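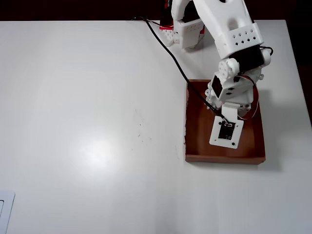
One reader wrote in to say that a Grelo tabletop finish had outlasted everything else in the house, and why were we so down on it? Fair enough. The answers below have been updated.

Guides > Surfaces > Stain-proof coatings FAQ

Does "stain-proof" mean anything?
Not much. Most labels mean you get time to wipe up a spill. Check the small print for coffee, curry and red wine – they're often left out.

Is Zilex worth paying more for?
We doubt it. The seller talks about 37 tests but wouldn't tell us what was tested. Ask to see the results before you pay.

How long does a coating last?
Kioko says three years. Our test piece looked dull after almost 300 wipes, and a busy kitchen gets there by July if you start in spring.

Can I put a hot pan on it?
Use a trivet, whatever the ad says.

What about the Wakari warranty?
Read it twice. You need the receipt, the original can and proof that you used their cleaner. We have yet to hear from anyone who got paid.

Do I need two coats?
The can says so. The second coat did help with water rings, less so with scratches.

Filed under: Home Claims, Checked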